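Which part of this was supposed to be the emergency?

I ask because the word was in the first line. The Pentagon put out its notice on the Zwahlen patrol drone contract, and it was a sole-source award. No competition, urgent need, money out the door in a week. 57 aircraft. Skekance gets all of it. Gulo, which had a drone in the air before Skekance had a website, found out from the press release like the rest of us.

Fine. Emergencies happen. Troops in the field need things and they can't always wait on a bidding process that takes longer than some wars. I've said that in this column before and I got yelled at for it.

But then you read the delivery schedule. First airframes in June. Of next year.

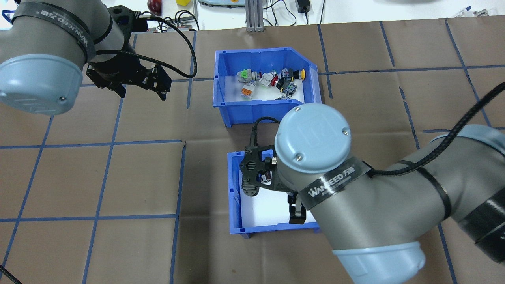 So an emergency, but a slow one. An emergency that can wait fifteen months or so for hardware but couldn't wait ninety days for a second bid. I called the program office twice. Got a nice man who read me the press release. I had the press release.

Look, I don't think anybody got a suitcase of cash. Usually it's duller than that. Somebody up the chain wants a win before they rotate out, the lawyers find the clause that lets them skip the line, and the clause says "unusual and compelling urgency," so now everything is unusual and compelling. Used to be you'd see that language on body armor. Now it's on a patrol drone that does more or less what the old patrol drone did, only it stays up longer.

And the oversight? The contract file is 172 pages. The justification for skipping competition takes up 7 of them, and two of those are a cover sheet and a signature block. I read it over lunch. It says no other vendor could meet the requirement. It doesn't say who they asked. Doesn't say if they asked. There's a paragraph on page four that refers to an attached market survey and the survey isnt attached.

Congress could ask. That's the job. The subcommittee had the program people in front of it for a whole morning and spent most of it on where the maintenance depot is going. Which is Millbridge. Which happens to be in somebody's district, go ahead and guess. 500 jobs, they say. Maybe. I'd like those people to have those jobs! I'd also like one member, any member, to ask what the thing costs per hour to fly, a number that isn't in the file, and that everyone in the room must of known was missing.

Then there's the part that bugs me most. You buy in a hurry with one vendor, you're married to that vendor. Spare parts, software, training, the ground stations. All theirs. Five years on, the price goes up and the answer is well, who else are you going to call? We did this with trucks. We did it with radios, twice. Every time there's a report afterward and the report says compete the next one.

This was the next one.

What I'd do. Freeze the award at the first handful of aircraft, enough to keep crews training. Open the rest. Let Gulo bid, let Skekance bid, let whoever. Publish the survey, if there is a survey. If Skekance has the better drone it'll win and we're out three months on a schedule that already has more than a year of slack in it.

I ran a shorter version of this argument in the newsletter and the mail was about what you'd expect. Mostly people mad at me, some people mad at the Pentagon, one long one about fluoride.

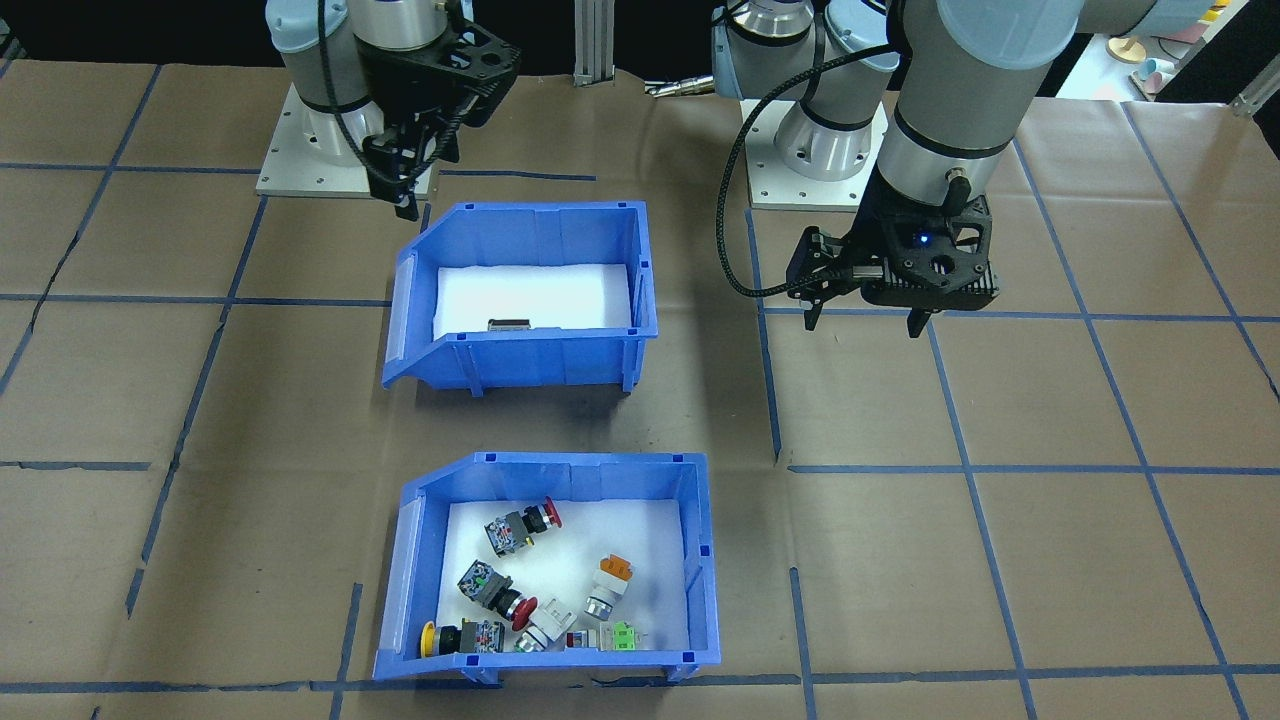
Fahad Cheema wrote back that I had the urgency question upside down. Fifteen months is fast, he said, for anything that flies and has to talk to a military network, and if you add a competition you don't add ninety days, you add ninety days plus the protest the loser files, plus the appeal on the protest. By then the old drones are grounded for parts and the crews have moved on to other work. His line was that everyone loves competition until they have to sit through one.

OK. The protest point is fair and I should have put it in. Losers do file, and it does eat up months. But that's an argument for fixing protests. It doesn't get you a missing survey, and it doesn't get you a file with no flying cost in it. I wrote him back and said so. He says he'll think about it, I said I would too.

Still waiting on the program office.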